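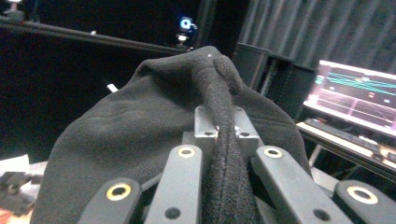 Black knit-look fabric pinched between the inner finger plates.

About the Mokar bench

Mokar is the small workshop at Pikholm where we look after hand-held grippers, and we love this work! Our pair goes by Zimix, and every part gets checked on cloth before a session. We start with the brass-ringed pivots, then the screws in the finger plates, then a firm pinch on something soft and dark.
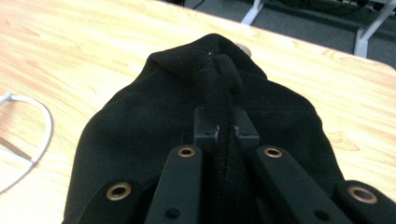
Pads and edges

Pads take the beating. Edges peel, fibers fray, and we note it all in the log – 38 pad changes so far, 31 of them on left fingers. A new pad gets 10 slow closes before it goes back to work. 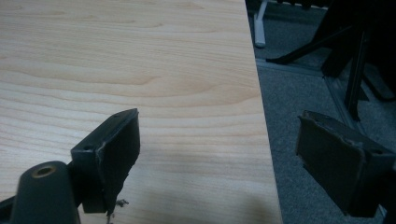 Words by the Quintanilla bench team

We finish with both grippers up at the table, one in each hand, a cable running alongside one wrist. Come by in January and try a pair yourself – we'd be glad to show you.

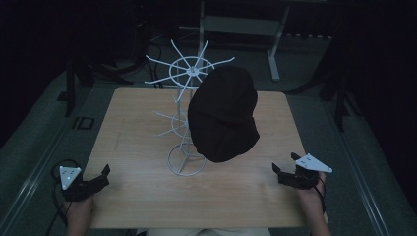
Both grippers at the table, with the white wire rack between them.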